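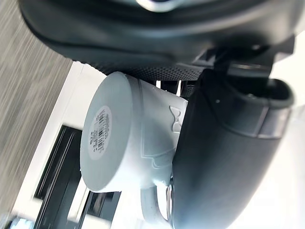 升级了!弗洛科夫(Flokov)升级了!

比赛结束到现在已经过去好些天,我还是会在洗碗的时候突然笑出来。本来想当晚就写,结果那天嗓子哑了,手也抖,打开电脑写了三行全是感叹号,第二天看着脸红,删了。现在冷静一点(只是一点),把这个赛季从头捋一遍,省得过两年我自己也记混。

2021-06-20

先给新来的朋友补个课。弗洛科夫是我跟了很多年的小球会,球场在铁路桥后面,坐满了能装2000人,平时能来一半就算热闹。主看台有顶棚,对面那一侧没有,下雨天大家都往同一边挤,转播画面里看起来就像整座球场歪了。更衣室的热水是老问题,客队每年都抱怨。球衣是深绿配白,胸前印着Virisell,一家做窗框的公司,赞助了我们好久,久到很多小孩以为那是球队的名字。

赛季开始前,没有哪个预测把我们放进前六。夏天走了两个中场,左后卫膝盖做手术,新来的人里只有一个我听说过。主教练雷莫·维瑟(Remo Wieser)上任的时候,论坛里的欢迎帖只有一页,还有一半在讨论他的发型。我那时候也没什么信心。他之前带的是青年队,说话慢,采访里每个问题都要先想一会儿,主持人好几次以为信号断了。

头三轮一分没拿。第一轮输在定位球,第二轮输在定位球,第三轮总算换了个花样,输在自己后场传球失误。我记得第三轮结束以后给老朋友达尔马万(Darmawan Chong)打电话,两个人从防线站位一直骂到停车费,骂完他说:“不过上半场那二十来分钟踢得真好看。”我想了想,还真是。维瑟把边后卫放得很高,后腰落到两个中卫中间,皮球从门将脚下一脚一脚往外走。我们这种球队多少年没这么踢过了,以前都是门将大脚一闷,前面的高个子去顶,顶到了算他的,顶不到算风的。

所以我当时就有点被勾住了。输球归输球,看着有意思!

转机在第四轮,客场。我没去现场,在厨房里看直播,画面卡得像幻灯片。零比一落后,下半场换上了约洛·休斯(Iolo Hughes)。就是前面说的,新援里我唯一听说过的那个。听说过他,还是他十八九岁的时候,大家说他左脚如何如何,后来连着受伤,换了好几家球会,慢慢就没什么消息了。他来的时候主动要了10号,论坛里有人不高兴,觉得一个两年没踢满半个赛季的人凭什么。

他上场以后第一次拿球就丢了。第二次也丢了。第三次,他在中圈靠右的位置背身接球,用脚后跟轻轻一磕,整个人转过来,抬头,送了一个从两名中卫之间钻过去的直塞。我们的前锋单刀推远角,一比一。我在厨房里喊得邻居敲墙。补时阶段又是他主罚的角球,中卫头球,二比一。赛季第一场胜利,三分到手,感觉像拿了杯赛冠军。

从那以后他就一直首发。

秋天那一段是我最喜欢的。天还没冷透,草皮也还没被踩烂,球队踢得越来越顺。维瑟的阵型写在纸上是四三三,真正踢起来,进攻的时候左后卫会收到中场,右后卫压到底线,休斯从右边往里走,跟右后卫换位置。对手盯他也不是,不盯他也不是。我在笔记本上画过好多次他们的跑动路线,画到最后满页都是箭头,自己都看不懂,可是在球场上看着就特别清楚,一个人动了,另一个人正好补上来,像是事先约好的(当然是事先约好的,练了一个夏天呢)。

要特别夸一下门将教练萨奥达·希达亚特(Saodah Hidayat)。我们的一号门将以前脚下技术真的不行,球一到他脚下,整个看台都倒吸一口气。今年他居然能在两个人逼抢的时候,把球搓到边线附近的队友脚下。有一次我早到,看到他们赛前热身:希达亚特站在门将身后,一边喊数字,一边让助手从不同方向把球踢过来,门将必须在接球前看一眼,找到举着那个颜色背心的人,把球传过去。练了好久,失误一次就重来一组。看完那个我对他的脚下球放心了大半。后面小半个赛季,看台上倒吸气的声音明显变小了。

冬天就没那么好过了。客场打普尔巴(Purba),场地硬得像停车场,我们控球占优,被人家打了三个反击。休斯被踢得很惨,上半场就一瘸一拐,六十多分钟换下来的时候用毛巾盖着头。我坐在客队球迷区,脚趾冻得没知觉,前面一位大叔一直跺脚,跺得整排铁架子都在晃。零比三。回程的大巴上没什么人说话,有人放了一首很老的歌,大家跟着哼了几句,也就算了。

之后休斯歇了五场,我们那五场只赢了一场。论坛又开始热闹,说维瑟的战术只有一套,被人看穿了;说这种踢法在我们这个级别就是不行,冬天一到就得回去踢长传。我也写过一篇有点丧气的,现在翻出来看,观点其实跟他们差不多。写的时候还挺理直气壮,好吧,收回。

维瑟没有改打法,他换了人。青训出来的小伙子踢了休斯的位置,不会那种脚后跟转身,但是特别能跑,一场下来别人走着下场,他还能小跑去捡水瓶。第三场开始,右路变成了另外一种样子:少了灵光一闪,多了反复的套边和倒三角。进球没有立刻变多,可我们不怎么丢球了。零比零,一比一,一比零。看得人胃疼,但是分数一点一点往上爬。

到休斯回来的时候,我们排第四。

我得说说格塔·赫格德(Geetha Hegde)的战术帖。她在球迷论坛上每一轮都写长文,截图、箭头、传球线路,什么都有,写得比大多数体育版还认真。她用的是Stulus,一个让人自己标注比赛录像的小软件,她一个人标完了整个赛季的后场出球。二月份她发了一篇,说我们的问题出在左边:右边太受关注,对手会把整条防线往那边挪,左路的空当其实大得能停一辆公交车,可是我们转移球的速度太慢,每次都要先回传给中卫再过去。下面有人回复说,那让后腰直接长传转移不就行了。她说对,就是这个,等着看维瑟什么时候用。

两个星期以后真的用了!后腰接球,根本不看右边,一脚四十米的斜长传找左边锋。第一次传出去直接出了边线,全场叹气。第二次,落在左边锋脚前一步的地方,他停都没停,迎着球往里一趟,射门,进了。我当场给赫格德发消息,只发了一串“公交车公交车公交车”。

从那以后,我们连着赢了六场。六场!我跟了这么多年,从来没见过六连胜,以前连赢三场,老球迷就会开始讲哪年哪年的故事。第五场打完,达尔马万开始穿同一双袜子来看球,我说你至少洗一洗,他说洗了,但语气很可疑。

五月的时候积分榜已经挤得没法看了,第二名到第五名之间只差几分,每一轮都有人上来有人下去。我们这个联赛是38轮,前两名直接升级,没有附加赛,干脆得很,也残忍得很。倒数第二轮我们在客场先被人进了一个,八十多分钟才扳平,终场哨一响,我马上低头刷另外几个场子的比分。竞争对手也平了。于是事情变得极其简单:最后一轮,主场,对手正好是普尔巴,赢了就升级,不赢就要看别人脸色。

普尔巴那时候已经没什么可争的了,排在中游。可你让我怎么放心?冬天那个零比三我还记着呢。

最后一轮那天,因为入场还有限制,球会没有把票全部放出来,最后公布的观众人数是1655。我提前两个多小时就到了,以为自己会是第一批,结果铁路桥下面已经站了一长串人,有人带了鼓,有人带着孩子,孩子脸上画着绿白条纹,汗一出全糊在一起。卖香肠的窗口比平时早开了半小时,芥末酱在开场前就没了。

上半场踢得很紧。大家都太想赢了,传球的力量都比平时大一点点,停球远一点点,跑位快半拍,越位了三次。普尔巴也不客气,该铲的铲,该拖的拖。三十多分钟的时候他们有一个近角射门,我们的门将倒地用腿挡了出来,挡完爬起来第一件事,是把球踩住,抬头,短传给中卫。就那一下,我旁边一位从来不爱这种踢法的老先生嘟囔了一句:“行吧,传得还行。”我差点抱住他。

中场休息零比零。另一边的竞争对手领先了,消息在看台上传得飞快,一排一排人低下头看手机,再抬起来,表情都差不多。

下半场维瑟做了一件我没想到的事。他把休斯从右边挪到了中路,让那个能跑的小伙子上来踢右边。两个人整个赛季几乎没同时在场上过,一直是你上我下。现在右边有人不停地往底线冲,把普尔巴的左后卫拖得七上八下,休斯就在他们中卫和后腰之间那块地方晃。一开始他没怎么拿到球。他就在那里走,走两步,回头看一眼,再走两步。

六十七分钟,后腰又做了那个动作,身体朝着右边,大家都以为要给套上的小伙子,普尔巴的防线整个往那边移,结果他脚腕一转,直接塞到中路。休斯背身,脚后跟,转过来。跟第四轮一模一样的一下!这次他没有传,带了一步,左脚,贴着草皮打远角。

我没看见球进网。前面的人全站起来了。我是听见的,先是球门后面那一片炸开,然后声音像一堵墙一样推过来。我抱着达尔马万,达尔马万抱着那位老先生,老先生的帽子不知道飞到哪里去了。

剩下的时间我几乎没有办法好好看球。普尔巴换了两个高个子上来,一直往禁区里吊,我们的中卫一个接一个地往外顶。八十多分钟有一次角球,球在小禁区里弹了好几下,我闭上了眼睛,睁开的时候球已经在边线外面了,到现在我也不知道是谁踢出去的(回放我看了,人堆里看不清,反正是条绿色的袜子)。补时四分钟。四分钟怎么可以那么长!

终场哨响的时候,维瑟坐在替补席上没动。所有人都冲进场了,他还坐着,低着头,像在想一个记者的问题。后来希达亚特过去拉了他一把,他才站起来,被门将扛在肩膀上,样子很不自在,两只手不知道往哪儿放。论坛上现在又有一个讨论他发型的帖子,这次有十几页。

休斯赛后在场边接受采访,话不多。他说冬天养伤那段时间,他每场都坐在看台上看那个小伙子踢,记他什么时候起跑,心想要是哪天能一起上场就好了。主持人问他下赛季还留不留,他说合同还有一年,笑了一下。我把这段录下来反复看,想从那个笑里看出点什么,看不出来。先不管了,求你留下!

说到下赛季,我知道会很难。高一级的球队预算比我们多好几倍,我们的中卫转身慢,板凳又短,左后卫刚刚恢复训练。赫格德已经在写夏窗补强的帖子了,第一条就是再找一个能踢双边的边后卫,第二条是给后腰找个替补,这个我举双手同意,他今年几乎场场打满,最后几轮跑回防的时候我都替他腿酸。达尔马万的愿望比较简单,他希望球会把对面看台的顶棚修起来。我觉得能把更衣室的热水弄好就不错了。

赛程还没出来,我已经在看哪些客场可以坐火车当天来回。有两个地方从来没去过,其中一个的球场据说就在海边,风大的时候角球会自己拐弯。季票续订的邮件昨天到了,价格涨了一点,我连正文都没读完就点了付款,座位还是老位置,主看台,柱子左边那个,会挡住一小块角球区的那个。

下一篇打算写写那个顶替休斯的小伙子,我手里攒了不少他在青年队时的比赛笔记,得先找出来。要是有谁存着第四轮的完整录像,麻烦给我留个言,我当时看的那个画面卡得太厉害,休斯那记脚后跟我到现在都只看过半截。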